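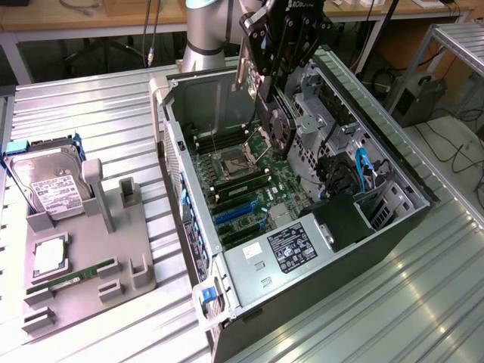
1. What we are trying to learn

Handout for Robot Learning, part two, by Yayra Ayaaba. Welcome back! Today is my favorite topic in the whole course: how one policy can handle a job made of many small insertions. Our test problem is putting parts into a desktop computer. The arm has a parallel gripper, the parts wait in a gray fixture tray, and the case lies open on its side.

A fan, a memory module and a graphics card all ask for different grips. The graphics card is the one I love to talk about, with its long board, a metal bracket at one end and a cooler hanging off the side.

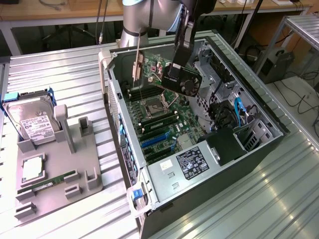

Any small tilt at the fingers grows by the time you reach the far end of the card, so the policy has to watch the bracket and the slot together. Gerardo Tedesco's team trained the Levitow policy on 936 demonstrations, then added 74 short corrections, where a person takes over just before a mistake. Those 74 did more for card insertion than the last few hundred full runs. I still find that wonderful!
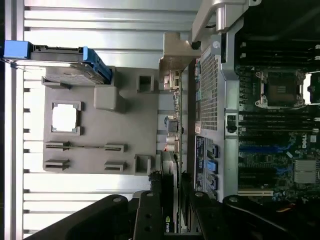

2. Why two views

The fixed view shows the arm, the tray and the case at once. The wrist view gives fine detail near the fingers but loses the wider layout. Levitow encodes each view separately and lets the action head weigh them at every step. Try dropping one encoder in the July exercise code (set view_mask in the config) and compare the error curves for the socket and the slots.

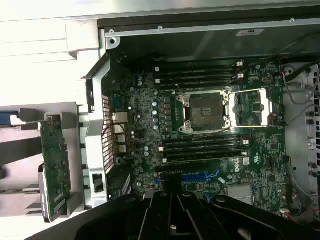
Gerardo objects that the wrist encoder gets too much credit in these notes, and that a better fixed view would close most of the gap. Fair point, and one you can test! Run both settings with the same seed, plot them on one axis, and bring the plots on 28th November.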